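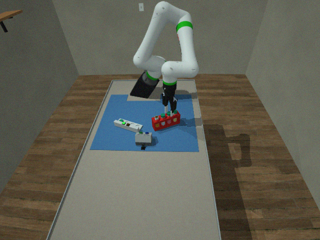

Issue 8, July 2018

Three months with the Tazi drying rack

I have wanted a decent dish rack since I moved to Lekdale, and in April I finally gave in and bought the Tazi. My kitchen has a single sink and a strip of counter you could cover with two cookie sheets, so whatever sits next to the faucet has to earn its spot. My old rack was a wire thing that rusted at the feet and left orange dots on the counter. I scrubbed those dots for years.

The Tazi comes flat in a thin box. You get two side panels, six crossbars and a drip tray, and it all snaps together with no screws. I had it up before the kettle boiled, and the only bar that fought me was the last one (push from underneath, not from the top – the leaflet has it backwards).

Plates first. Dinner plates stand up straight and don't lean on each other, so they dry by the time I've wiped the stove. Soup bowls are a different story. Mine are wide and shallow and they tip forward if I put more than three in a row. Siham Ait Ali has the same rack and deep bowls from her grandmother, and hers sit beautifully, so check what you own before you buy.

Mugs go on the pegs along the side. I love the pegs! They're coated in something a bit rubbery and nothing has slid off yet, even the giant mug Sherif Kabbaj brought me back from his vacation, which weighs as much as a brick.

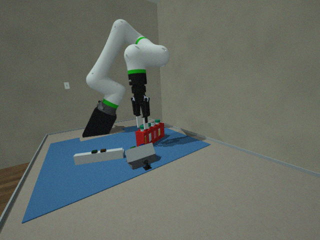 Home & Kitchen Desk

Now the drip tray. It has a little spout that swings out over the sink, and for the first week I thought it was the cleverest thing in the house. Then I noticed the water doesn't run all the way down. A puddle stays at the back corner, and if you leave it over a long weekend it gets slimy. I folded up a bit of cardboard and wedged it under the back feet, then swapped that for two felt furniture pads, and the puddle is gone. For this price I shouldn't be doing that, but it did work.

I also borrowed the Fludix from Hatem Bouzid for two weeks to compare. It's the roll-up kind that lies across the sink. Great for rinsing berries, great for one pan, and it disappears into a drawer. But a full dinner's worth of dishes for four? No way. I ended up drying things with a towel, and I hate drying things with a towel.

Cleaning the Tazi is easy enough. The silverware cup lifts out and goes in the dishwasher if you have one (I don't, which is how I ended up here). The crossbars collect a chalky film if your water is as hard as ours. White vinegar, ten minutes, rinse. Maëlys Chauvin told me to use lemon halves and it smells nicer but takes forever.

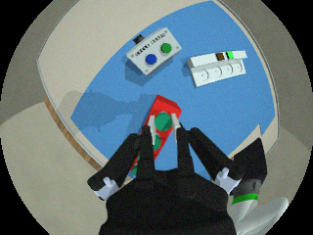
Lining up over the red block.

One small gripe about the color. Mine was sold as "oat" and it's closer to a Band-Aid. The gray looks better in the store, so get the gray.

I'm keeping it, felt pads and all. If you have deep bowls and a bit of counter, go for it. If your sink is all the space you've got, the Fludix will annoy you less. Next time I'm trying the Gustard salad spinner, which has a pull cord I already don't trust.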